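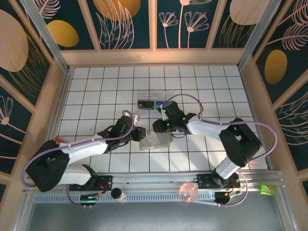

Sorting small items into clear containers

Clear plastic boxes suit the small things that collect on a worktop: packets, spare parts, little bottles, anything that gets lost in a drawer. You can see what you have without opening a lid. The method below takes roughly 40 minutes for a normal worktop, and less once you have done it before.

What you need

A few see-through containers, at least one shallow and one deeper
A soft cloth and some washing-up liquid
Small labels and a pen
A cup or tub for odds and ends

1. Clear a space

Pick a flat surface that wipes down easily. Tiles are good, and the grid helps you line things up. Move everything to one side and wipe the surface, going along the joints as well as across the tiles. Let it dry.

2. Wash the containers

Use warm water and a little washing-up liquid. Don't use a scouring pad on clear plastic — it leaves fine scratches that turn the sides cloudy. Dry the corners with the cloth.

3. Group before you box

Put like with like on the surface first. Packets go together, hard items go together, and bottles stay upright on their own. Anything you can't place goes in the cup for now.

4. Deal with the packets

Crinkly packets take up more room than they should. Press the air out from the bottom, fold the top over twice and lay them flat in the shallow container. If a packet springs open, use a small clip. Stop when the container is full to just below the rim, or the lid will lift.

5. Fill the deeper case

Hard items go in here, heaviest first. Stand them side by side so that each one can be lifted out without moving its neighbour. I keep dark items at one end and bright ones at the other, which makes them quicker to find.

6. Label

Put the label on the short end. Labels on lids are no use once the boxes are stacked. I use the Nusel paper ones, which soak off in warm water.

7. Empty the cup

Go back to the odds and ends. Most will fit a group by now. Throw out dried-up pens and empty wrappers, and put the rest in a container marked "Other".

Stacking

Keep stacks to 4 boxes or fewer, with the deepest at the bottom. Bottles should stay out of the stack altogether.

Silviu Ardeleanu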